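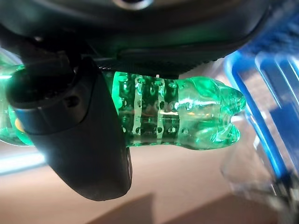 Green bottle, wrist camera, Wenside bench. One of 1538.

So that's the number on the slide: 1538 demonstrations of picking things up and putting them somewhere else. I was asked what I think of it as a dataset. Short thread, mostly grumbling.

First thing I did was ask how many different objects. Ladan Najafi, who ran most of the sessions, had the answer straight away, to her credit. 40. The slide doesn't mention the 40.

Of the 1538, 757 have a bottle in them. Bottles are nice to grip and easy to find in a recycling bin, so you get a lot of bottles. I'd expect the model to be very good at bottles.

Clear green plastic is a fair test, I'll give them that. Look at the highlights on it. From the wrist you get glare, dimples, whatever's behind it bent out of shape, and a big black finger over much of the left half. If a policy can learn from views like that, fine. I'd like to see it do so on a bottle it hasn't met.

Which brings me to the split. Training and test were divided by episode. Same table, same objects, same operators on both sides. Kwame Aryee says this is "standard for a first pass". It may well be. It still tells you very little about a kitchen in Movthorpe.

Seven operators, by the way. I watched a batch from October and could tell two of them apart by how they approach the table. If I can, the network can.

Also asked what happened to the failed grasps. Deleted, mostly. Munther Masri kept a folder of his own – I've asked for it and I'd sooner have that than another thousand clean ones.

Carleen Halliday objects that everyone has to start somewhere and the Cakwood set was worse. True on both counts. Cakwood didn't put "general purpose" in the title, though.

What I'd want before believing the headline figure: hold out whole objects, hold out one operator, move the table to another room. A few days' work.

Anyway, notes sent to Ohemaa Essien 21/11/2025. Will post the held-out numbers if they run them.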